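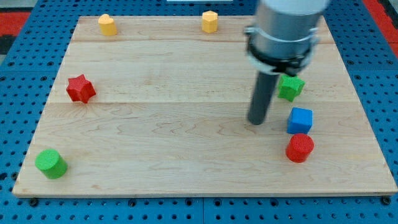 Nassoro Masanja wrote under the last post that I should leave the floor alone for a full winter before I touch it, because wood in an old house moves and I'd only be filling gaps that close up again by themselves in June. Then a second comment, an hour later: and don't sand it, whatever you do, you'll be sorry.

Well. Too late on the one, just in time on the other.

Quick catch-up for anyone new. House on Colombo Street, the back half is from 1797 and the front half is from whenever people had money. Back bedroom is 163 square feet. I know that number by heart now from saying it to so many people on the phone. Wide boards, pine, none of them the same width, all of them cold. We've been in since March. The carpet came up in April, the pad under it came up in crumbs for most of May, and the staples are STILL coming up. I found one with my heel on Wednesday.

So the gaps. Some you could lose a pencil in. I have lost a pencil in one. I'd already started filling before I read the comment, a row and a half along the window wall, with rope. Cotton rope, you push it down with a putty knife and it sits there looking like a ship. I like it. My sister doesn't. She thinks it looks like the floor has been sewn up after an operation.

Anyway Nassoro is right about the moving. I put pencil marks across two of the gaps in April (different pencil) and they've closed up a little since then, enough that the rope I put in first is getting squeezed up and out like toothpaste. Not everywhere. By the closet nothing has moved at all, I think because there's a nail every couple inches there, somebody had a real bad day with a hammer at some point.

So I pulled out the row and a half. Twenty minutes to pull out, two evenings to put in.

On sanding. I had the machine booked. Gratetti, the rental place out past the lumber yard, had me down for a drum sander for the weekend and I'd paid the deposit. The man at the counter asked how thick the boards were and I said thick. He said how thick. I said I'd get back to him.

Went home and pulled the heat register out so I could see the edge of a board. It's fine on one side and then on the other side it dips, worn down, like a stair in a church. Whoever's bed was there, they got out on the same side of it every morning for a very long time. The last people had it sanded in 2000, it's in the folder they left us, there's a receipt and everything. And by the look of the nail heads somebody sanded it before that. The nails are shiny on top. Drum sander has already been over them. One more pass and I think some of those boards are just gone, or they're potato chips.

Called Gratetti back, canceled. They kept the deposit. Fine.

What I'm doing instead, and this is the part people asked for:

Washing it. Thats really it. Warm water, a bit of soap, a brush, on my knees, one board at a time with the grain, and wiping it up right behind me so it doesn't sit. First bucket went the color of tea. Second one too. I stopped looking at the bucket after that. Do not flood it. I flooded a corner the first night and there was a faint drip sound from below and I laid there with my ear on the floor feeling like an idiot.

Let it dry overnight with the window open, longer if it's muggy. Then the scraper for the old varnish, but only where it's already flaking, I'm not chasing it into the corners. There's a spot by the door where it's black and I've decided that's just what color that spot is.

Then oil. I'm using the Bivico one, the can with the dented lid, it was on the shelf when we moved in and there was enough left to try on the closet floor. It smells like a school. Goes on thin. Thinner than you think. Rag, not brush. I did one coat and waited and it looked like nothing had happened, so I did another one too soon and then it was tacky for most of a week and every sock I own has fuzz missing. Wait the whole time it says on the can. I'm telling you this as someone who read the can.

When it did finally dry though! I went in at 3 in the afternoon when the sun gets around the neighbor's chimney, and the closet looked like the inside of a violin. Just the closet. The rest of the room looks like a barn still. But I kept going back to open the closet door.

Money, since two of you asked. So far it's the lost deposit, a brush, a scraper I already had, rags I already had, and the rope. The quote we got from the outfit in Wukberg to do it properly (sand, stain, three coats of the shiny stuff) I'm not going to put here because my mother reads this. We're not doing that. If I hate it in five years I can still call them. You can't call anybody and get the wood put back.

Things I still don't know:

Whether to pull the bad nails or set them. I've been setting them. One board split a little when I tried pulling.

What's under the gaps. I shone a flashlight down and got dust and a marble. Pretty sure there's no subfloor at all in the back half, it's boards and then joists and then whoever is standing in the kitchen. Which explains how well I can hear the radio.

Insulation. If there's no subfloor the cold is coming right up through and rope isn't going to fix that, a rug will. I keep hearing felt under the rug. Does anyone do felt? Does it leave marks on oil? Somebody must have tried it.

The squeak. There's one board, third from the door, that squeaks when you step OFF it. Not on. I put talcum powder down both sides, my aunt's trick, and it worked for a day and a half and now it squeaks and smells like a baby. I might screw it down from the kitchen side but that means the ceiling and I don't have a ceiling in me this year.

So the plan, such as it is. Finish washing, I've got the whole stretch under where the dresser was and that's the worst of it. Oil everything once and then leave the house so I can't touch it. Gaps stay open till next spring. I'm going to do the pencil marks properly this time, with a ruler, one set at each end of the room and write it down every month so there's something to show for it. Nassoro, you win, you can have a full winter. I'll be in there in two pairs of socks.

Dresser is in the hallway in the meantime and we all go past it sideways. If you're coming over for the birthday, use the front stairs, the back ones have the drawers on them.

Will post when the first coat's on. Might be a while, it's supposed to rain all week and the window doesnt close right when it's wet. Seperate post on the window.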